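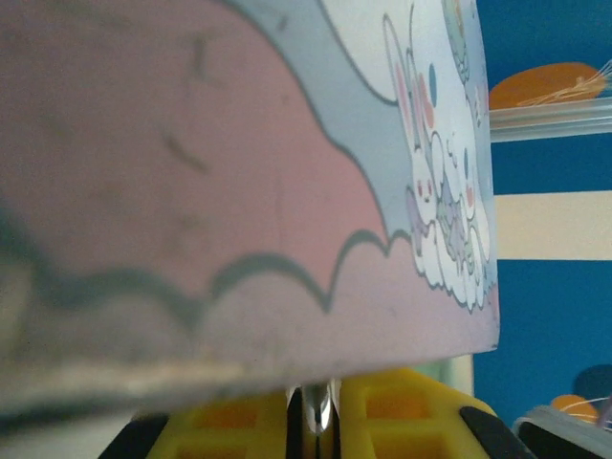
Fixing a two-arm cell that stalls on a tin

My problem showed up in March. The right arm would reach for a small printed tin, close on it, then quit with an overload fault and go limp. Scary if your hand is under it! So before anything else, cut power at the supply and hold the arm up while it settles.

Step 1: Look at the cables

I blamed the motor first and wasted an evening on it. Then Meriem Alaoui asked if I'd checked the slack in the cable (I hadn't). Move each joint by hand, power off, all the way to both ends. If the cable goes tight anywhere, you need a longer loop there. Mine went tight at the elbow, so I gave it 70 mm more. 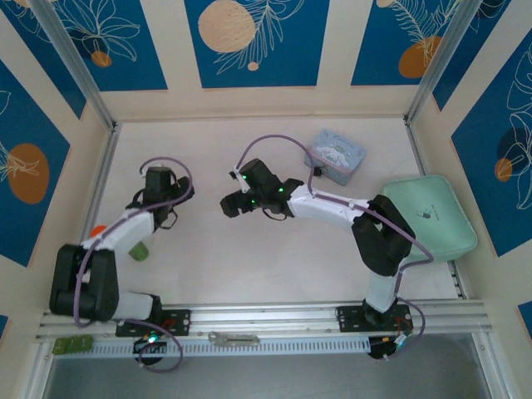
Both arms on the rail, with the purple cables looped over the grippers.

Step 2: Lower the grip limit

My Wavari controller was set to 800, and that's way too much for thin metal – the fingers kept squeezing after they had the tin, and the motor cooked itself. I dropped it to 430 and worked up from there in small steps. Don't guess on this one, read the current in the log while it closes.

Step 3: Run it slow

Set the speed low and stay by the switch. Watch how the fingers come down on a lid, especially one with rounded corners,

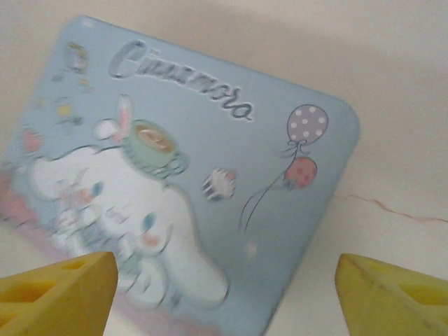
and stop the run if one finger touches well before the other. A lopsided grab loads one side, and you're back to the same fault. I did 43 slow cycles before I turned the speed up, and I still keep my hands out until the power's off.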